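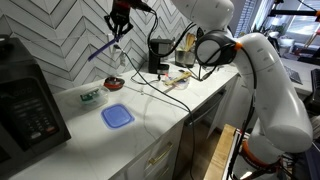
Kitchen Tips from the Robot Bench

These notes come out of the kitchen study at Lurnholm, where we have been looking at how small changes to a worktop affect a robot arm doing ordinary kitchen jobs: picking up a utensil, putting a lid on a tub, moving a dish from one side to the other. Several readers of the Vorkdale newsletter asked whether any of it would be useful to people setting up their own kitchen bench for the same sort of work. Most of it is, and a few points apply to a kitchen with no robot in it.

How we tested

We ran 567 trials in all. Each task was done first on a counter set out however the last person had left it, then again with one thing changed. We changed only one thing at a time. If you move the lamp and the tubs together you will not know which one helped. A block was 20 trials, and we did not look at the results until the block was finished. Telma Ocampo wrote the scoring sheet, and it has three marks: done, done with a bump, not done. We began with a five-point scale and gave it up in May when two scorers could not agree on what a three meant.

Utensils

Thin handles gave more trouble than thick ones. A handle lying flat on stone leaves the fingers very little to get under, and the usual failure was a pinch that closed on the worktop. Resting one end of the utensil on something low, such as a tub or a folded cloth, cured most of it. The same trick helps anyone with stiff hands.

Strongly coloured handles were found by the camera more often than pale wood. If you like wooden spoons, stand them upright in a holder with the handles clear of the rim and spaced apart. Packed tightly, they come out in pairs.

Check the grip by lifting a little way and waiting a second before moving off. That pause added time to every trial and we kept it anyway.

Lids and clear tubs

Clear plastic is hard for a depth camera. It sees through the wall of the tub to whatever is behind and puts the edge in the wrong place. Three things made a difference:

Put a strip of masking tape round the rim. Matt tape, not shiny.
Keep something opaque inside the tub, even a folded paper towel.
Store the lid flat and away from the tub, so the two are not read as one object.

Coloured lids did better than clear ones. Square lids were easier to pick up than round ones but harder to put on, as they have to be turned to the right angle first. For a household drawer I would still buy square.

Light

Daylight from a side window was the largest nuisance in the whole study. Polished stone and glossy tile both throw it back, and runs at four in the afternoon scored worse than the same runs in the morning. A plain roller blind dealt with it. Jenő Gulyás tried a polarising filter as well and it helped a little, but the blind is cheaper and you can fit it yourself.

Patterned tiles did not matter as much as we expected. The grasping model coped with them once it had seen enough examples, and we stopped covering the wall after the first week.

Cables

Leave slack at every joint and then move the arm slowly through its full reach by hand before the first run. Look for any place where the cable goes tight or catches on a tap, a handle or the corner of an appliance. Hook-and-loop straps are better than cable ties, as you will be redoing them. Keep cables off the cooker and out of the sink, and do not run them across a drawer you need to open.

Small appliances can stay where they are if they are always in the same place. A coffee maker that shifts by a hand's width between runs is worse than one that is badly placed but never moves. Mark the feet with a pencil line or a bit of tape.

What we got wrong

The first 200 trials were scored by the same person who set out the counter. When we had a second person go over the recordings, a fair number of "done" marks became "done with a bump". All the comparisons above use the second set of marks. If you try any of this at home and keep a record, have someone else do the scoring.

We also wiped the worktop with a spray that left a film, and cups slid on it. Warm water and a drop of washing-up liquid, dried with a cloth, is enough.

Supplies

Masking tape, 25 mm, from any decorating shop. Hook-and-loop strap by the metre from Csizmadia. The scoring sheet can be had from the Randero office, who will post a paper copy if you ask before Monday.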